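Oil-Yielding Plants: Grouping, Pressing and Drying of Seed Oils
Project report, Economic Botany
Clementina Fonseca and Ntombi Shezi
Submitted 29 June 2019

Introduction

Oil plants are grouped by what the oil does when you leave it in the air. Some oils go hard, some go sticky, some stay liquid pretty much forever. Then there are the fats, solid at ordinary room temperature. Same grouping in the textbook and in class, so we used it: drying oils, semi-drying oils, non-drying oils, vegetable fats.

Fatty oils are also called fixed oils. They don't evaporate at room temperature the way the essential oils do (mint, lavender, clove) and they leave a greasy mark on paper that stays. Essential oils not covered in this report, different chapter.

The plant stores oil mostly in the seed, as food for the seedling. It can be in the endosperm, like in castor, or in the cotyledons, like in peanut and sunflower. In olive and oil palm there is oil in the fleshy part of the fruit too. Oil gives more energy for its weight than starch, so a small seed can carry a lot of food.

Aim of the project

1. Learn the main oil plants and put them in their groups.
2. Press oil from a few seeds ourselves.
3. Spread the oils on glass and see which ones dry.
4. Look at which oil plants do OK in the beds at Storkuswood.

The plants

Linseed (Linum usitatissimum), family Linaceae. Same species as flax but the oil kinds are shorter and more branched, the fiber kinds are tall with few branches. Blue flowers, usually, sometimes white. Petals drop by afternoon, so go and look in the morning — we missed them the first time. Fruit is a capsule. Seeds flat, brown, shiny, get slimy in water because of the mucilage in the seed coat. Typical drying oil. Used for paints, varnish, linoleum, putty, and eaten too, but it goes rancid fast.

Safflower (Carthamus tinctorius), Asteraceae. Spiny leaves and bracts, orange or yellow heads. First grown for the dye in the florets, oil came to matter more later on. Usually put with the drying oils. What looks like a seed is the fruit, an achene, with a thick white hull. The hull is a pain when pressing, see below.

Sunflower (Helianthus annuus), also Asteraceae. Books do not agree on this one, semi-drying in most of them. Oil types have small black achenes and the eating types have the bigger striped ones. We had the black ones from Hordiienko's seed counter.

Sesame (Sesamum indicum), Pedaliaceae. Very old crop. Bell-shaped flowers, pink or white, the capsule splits from the top when ripe and the seed falls out. That is why in a lot of places it is cut before it's fully ripe and the bundles are stood upright to finish. Semi-drying oil, keeps well.

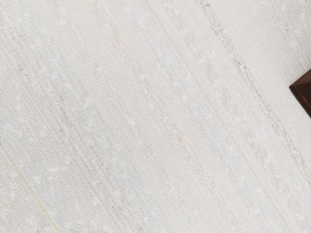 Mustard and rapeseed (Brassica species), Brassicaceae. Yellow flowers, four petals in a cross, fruit a siliqua. Sharp smell of mustard is from the glucosinolates, which break down when the seed is crushed with a little water. The oil is put with semi-drying in some lists and non-drying in others. Pressed cake goes to animals but not too much of it, depends on the variety.

Peanut (Arachis hypogaea), Fabaceae. Non-drying. The flower opens above ground, then after pollination a peg grows down and pushes the young ovary into the soil, where the pod forms. So it needs loose soil. Being a legume it has root nodules and helps the soil some for whatever comes next.

Castor (Ricinus communis), Euphorbiaceae. Non-drying, very thick oil. Seeds mottled, with a little outgrowth at one end called the caruncle. Seeds are POISONOUS (ricin) and we did not press them. The ricin stays behind in the cake, it doesn't go into the oil. Our castor oil was bought from the pharmacy.

Olive (Olea europaea), Oleaceae. Non-drying. From the fruit. Bought.

Coconut (Cocos nucifera), Arecaceae. A fat in a cool room, an oil in a hot one. Comes from copra, the dried endosperm. Bought.

Why some oils dry

Short version. Oils are made of fatty acids joined to glycerol. If the fatty acids have a lot of double bonds (unsaturated), oxygen from the air links them together and you get a tough film. So it isn't drying like water dries, nothing much is leaving, oxygen is going in. Linseed has a lot of linolenic acid with three double bonds. Olive is mostly oleic, with one, so no film. Coconut is mostly saturated, so it's solid when cool.

The iodine value measures this. High means drying oil, low means fat. We did not do the iodine test, no chemicals for it, so all our grouping is from the glass plates and the books.

Materials

Seeds of linseed, safflower, sunflower, sesame, mustard and peanut. Wesari hand press, the small one with the screw. Glass plates, droppers, brown paper, muslin for straining, jars with lids. Marker pen. Bought oils as listed. Labels — get the ones that stick on greasy glass, ours fell off and we had to write over again. 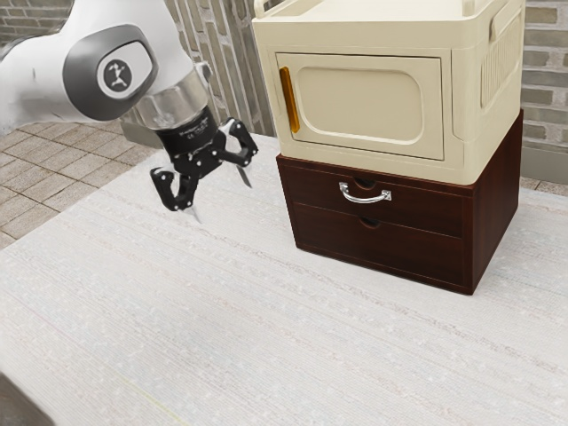 Gripper open above the tabletop, with the cream cabinet to its right.

Method: pressing

Seeds cleaned by hand, sticks and stones out. Safflower and sunflower cracked first and most of the hull blown off. Peanuts shelled and skinned. Everything warmed gently in a low oven before pressing, then straight in the press while warm. Turn slow. If you turn fast the cake comes out the oil holes and you have to start over.

Oil strained thru muslin into a jar, left to settle overnight, clear part poured off the top. Cake kept for the smell and texture notes and then composted.

Paper test: crush one seed on brown paper, let it sit, hold it up to the light. Clear greasy spot that doesn't go away = fixed oil. Did this for every seed before pressing. All gave a spot. Sesame and peanut were the clearest.

Method: drying

A drop of each oil on clean glass, spread thin with the edge of a card. Plates laid flat on the window shelf, out of the sun, under a box propped up so air gets in but dust doesn't. Touched at one corner with a clean finger each time, always the same corner so the rest of the film stays whole. Notes written as wet, sticky, skin or hard. First lot of plates was ruined because we spread the oil too thick and it wrinkled on top and stayed wet under. Did it again thin.

Results: pressing

Sesame easiest by far. Came out pale and smelled nice. Peanut good too, but the press clogs and needs cleaning between batches. Linseed slow, deep yellow, smells a bit like paint even when fresh. Mustard strong smell, made our eyes water near the press when the seed was damp.

Sunflower okay once the hulls were off. Safflower was the worst, even with cracking there was too much hull left and the hull soaks up the oil. We only got a smear out of the first batch. Second batch we spent longer on the blowing-off and it was better, still not much.

We are not giving yield percents. The scale was not reading right and we noticed too late.

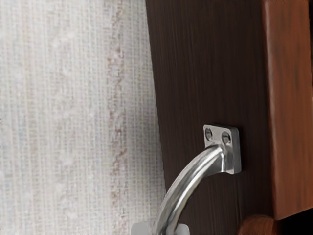

Results: drying

Linseed: skin first, then hard. Clear winner. After it set, the film could be scratched off with a fingernail in flakes.

Safflower: sticky, then a soft skin. Slower than linseed.

Sunflower: went sticky and stayed sticky for a long time. Some skin at the thin edges by the end. We call it semi-drying.

Sesame: sticky at the edges, wet in the middle.

Mustard: almost no change. A bit tacky at the end, maybe. Clementina put it as sticky and Ntombi put it as wet, so we left it as in between.

Peanut, olive, castor: wet the whole time. Castor is so thick that it feels sticky from the start, which is confusing, but it didnt change.

Coconut: solid on cool mornings, liquid on warm afternoons. Not a film, wipes right off.

Growing notes from Storkuswood

Bed 2 had linseed and mustard, bed 3 had sunflower and safflower, bed 4 was peanut and a row of sesame. Soil in bed 4 is the sandy one, which is why the peanuts went there.

Linseed came up even and needed weeding early on, it is thin and doesn't shade the weeds out. Mustard came up quickest and flea beetles found it quickest. Little round holes all over the first leaves. It grew past it. Sunflower fine, no trouble apart from slugs at the seedling stage. Safflower has a deep taproot and didn't mind the dry spell at all, wear gloves though.

Sesame sulked. It wants warm soil and we put it in too early, a lot of the seed rotted. What did come up stayed short. Next group should wait and cover the row. Peanut plants look healthy but pods won't be ready until about September so nothing to report on those. The peanuts we pressed were from the Rivov market, raw, in the shell.
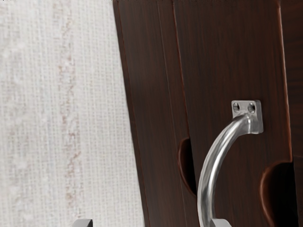 Pale wall surface next to the dark brown wood cabinet.

Uses, quick table copied out as lines

Linseed — paint, varnish, putty, linoleum, cake for cattle
Safflower — cooking, some paints, dye from the florets
Sunflower — cooking, margarine, bird seed, cake for stock
Sesame — cooking, sweets, tahini, the seed on bread
Mustard — cooking, pickles, condiment, green manure
Peanut — cooking, peanut butter, soap, tops for hay
Castor — lubricants, medicine, soaps, coatings
Olive — table oil, soap
Coconut — cooking, soap, candles, hair oil

Castor oil when it's treated to take water out of the molecule turns into a drying oil (dehydrated castor oil). So the groups are for the natural oil only.

Problems and what we would change

Spread thin the first time. Put one plate of each oil in a closed jar as well, to show that without fresh air the linseed doesn't set the same way. We thought of this after the plates were washed. Check the scale before, not after. Keep a thermometer on the shelf, because warm days clearly sped things up and we only have "warm" and "cool" in the notebook.

Safety: rags with linseed oil on them can heat up by themselves and catch fire if they are bunched up. Ours were laid flat outside to dry and then thrown out. Castor seed stays in the locked cupboard with the label on.

Who did what

Pressing, both. Plates and notebook, Clementina. Garden beds and the plant descriptions, Ntombi. Typed up by both, in a rush, sorry for the drawings of the sesame capsule and the peanut peg being on loose sheets at the back. The page on families in the class text is p. 55 if you want to check the spellings.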